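Bench notebook – Monday, carrying on from the last page

Did the cable first while I was still fresh. The yellow one has been living in a knot at the bottom of the Dorkar bin, and I want every lead coiled before it goes back on the shelf. Small loops, no tight bends, tie goes on last. I keep wanting to wrap them around my hand, and then they spring open in the drawer and I'm back where I started!
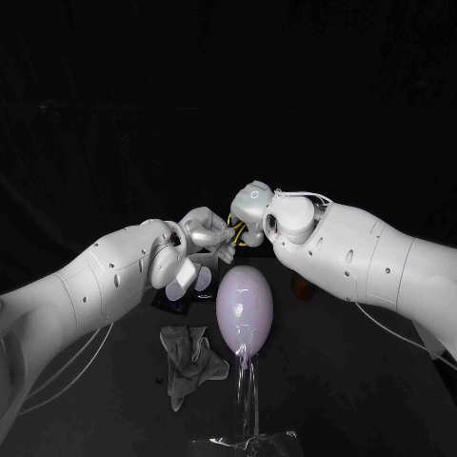

Balloon and stand

On to the fun one. The stand is the clear Avard type, flat base with a tall stem, and the lavender balloon goes on top. I like having the little framed picture standing next to it for comparing the shape (much easier than squinting at a crinkly wrapper). Folded paper is for notes, scissors with the yellow handles live in the brown pen holder and GO BACK in the brown pen holder. Dark cloth goes under anything shiny – the glare off the wrapper is a pain otherwise.

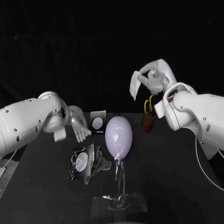 A note left in the margin asks whether we should buy the 500 bag of balloons or stick with the 50. I'd stay with 50. They get tacky in the drawer by July, and Thoroddsen ships in 2 days anyway.

After that, small stuff in the middle of the table. I gave it 15 minutes and kept the pieces close together so there's less reaching, with the black curtain pulled all the way across behind. I still think the small items want their own tray. Ganenetti has a shallow one with a lip that I've had my eye on.
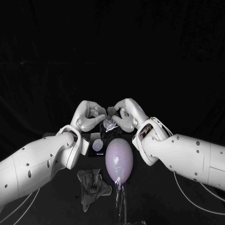

Somebody on the late shift would prefer two trays, one for things still to do and one for things done, and I'm fine with that if they both fit on the shelf. Need to measure it. Also need more cable ties, the short ones.

Last updated: Monday, 4:50 pm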